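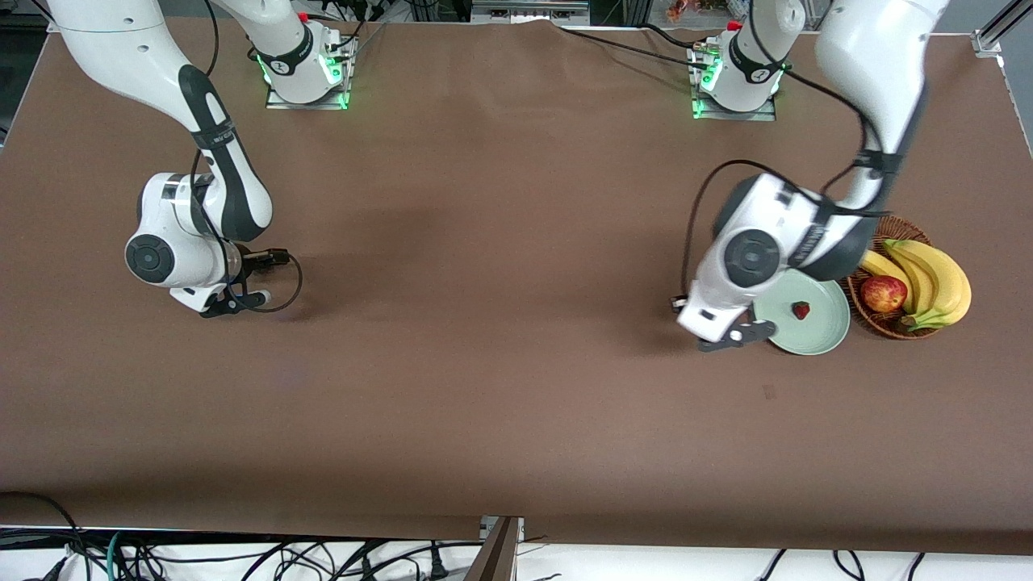
Sunil Uddin wants it written down that the back fire door has stuck since October and he has reported it twice. Fair enough, it's down as item 1.

Lemness Hall, fire and access walk-round
Started 2pm, finished late.

1. Back fire door. FAIL. Opens with a shoulder, not with a hand. Bottom edge swollen. Plane it or swap it, but before the next hire please.
2. Front doors. OK. Closer on the left leaf a bit fierce, turned down half a turn.
3. Emergency lights. Stairs fine. Corridor one by the cloaks went dim after 40 minutes on test. New battery needed, Batier do them.
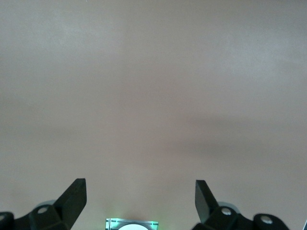

Left that one on charge and will retest. Lamp over the side exit OK.

4. Extinguishers. Kitchen CO2 tag missing, pin in place. Foam by stage OK. Bracket on landing loose, one screw, wants 2.
5. Alarm panel. No faults showing. Call point 51 tested, bells heard upstairs but faint in the store. Ask Plasulmont for a quote on a extra sounder.
6. Escape routes. Stacked chairs on rear landing AGAIN. Moved them. They go under the stage, not there, not even for ten minutes.
7. Ramp. Handrail solid. Moss at the bottom, slippy, needs a scrub.
8. Log book. Weekly tests not filled in for most of last month. If you did the test sign the book, otherwise we can't show it was done.
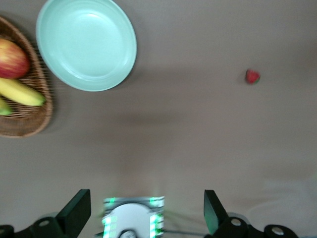

Checked by: Sunil Uddin
Sheet: Lemness Hall / walk-round

Outstanding: 1, 3, 4, 5, 7. Door first. Key for the meter cuboard still missing, whoever has it drop it in the office tray. Retest of the corridor light to be added to this sheet.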